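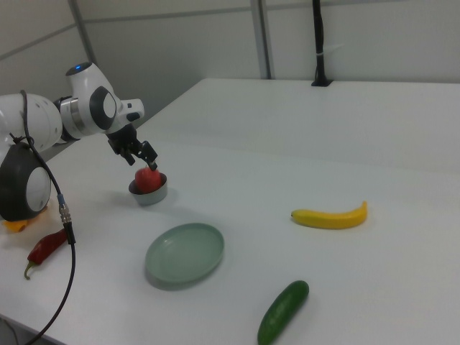 STILLEMLEY, July — The Strachan Orchard Trust will open its apple store to local growers this fall, offering space for 3000 crates at a single yearly rate. Growers with fewer than 300 trees will have first choice of places until the end of the month.

Sheena Lindsay, director of the trust, said the store would allow small orchards to sell fruit well into winter. "Many of our members have had to sell at harvest, when prices are lowest," she said.

Each grower may reserve up to 18 crates at first — any space left over will then be shared out. A deposit of $10 per crate is payable on booking. Application forms are available from Angus Tosh at the trust office, which closes at 4 p.m.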